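About Rambridge

Can a machine do the dishes yet?

Short answer: some of them, some of the time, if you stand nearby and don't need the sink for anything else. The long answer is what Rambridge does for a living.

We are a small testing outfit. Companies that build household and shop-floor robots send us their machines, and we give them chores. When the chores are over we write a report. The report says what the machine did, how long it took, and how often a person had to step in. It does not say "promising" anywhere. We took that word out of the template after our second client put it on a billboard.

How we got started

Birgit Ruppert spent 13 years running the kitchen and laundry side of a chain of conference hotels. Every spring somebody in a good jacket would show her a film of a robot folding a towel. She would ask how many towels it did in an hour, and the jacket would talk about the future. After enough of these meetings she rented a unit behind a tile warehouse and began asking the question for a fee.

Ruoxi Song joined her from the other side of the table. She had written grasping software at Zallden and had made a few of those films herself. She knows which part of the floor the tape marks were on. She now designs our tests, and former colleagues describe them as mean. We describe them as Tuesday-night housework.

There are 10 of us at present, counting the bookkeeper, who has been asked more than once whether a robot could do his job and does not find it funny.

What we test

Our chore list has 432 entries. It began as a list of what Birgit's old staff did in a shift, and grew as people told us what we had forgotten. Wiping a counter is on it. So is wiping a counter with things on it, as a separate entry, and the scores for the two have very little to do with each other.

On the shop-floor side we cover bin picking, sorting returns, flattening cartons, loading carts and sweeping up. Machines do best here. A carton has corners, and it comes off the line looking much like the carton before it. The Shi arm we had in over the winter flattened boxes all day without complaint, right up to the first box with another box inside.

Homes are harder. A sink may hold a plate with brownish-orange food on it and a cup still standing on its saucer, with the dishwasher in the same run of cabinets and a towel lying rumpled on the counter. Any visiting nephew could deal with that in a couple of minutes, given the right threats. For a robot it is a string of separate jobs: get the cup off the saucer, pick up a flat thing from a metal floor that throws reflections, decide about the food, find a slot in a rack, and leave the towel out of it.

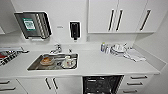 How we score

Each chore is run 13 times. Things get moved between runs, and the client is not told where. A run counts if the chore is finished and the room is no worse than before. Stepping in to help is allowed and is written down, including the kind of help where an engineer coughs and leans on the table.

We don't publish a league table. Clients own their results and may print them, so long as they print all of them. Bidum, who make a rolling kitchen unit, put the whole report on their website, bad pages included, and we think well of them for it.

So, can they?

Carrying, yes. Sorting, mostly. Loading a dishwasher, if the dishes are polite. Folding, slowly. Cleaning a pan that someone left "to soak" remains a human achievement.

Visiting and contact

You are welcome to come and watch a test day if you arrange it with Ruoxi first. Wear flat shoes. Coffee is provided, and everyone washes their own cup.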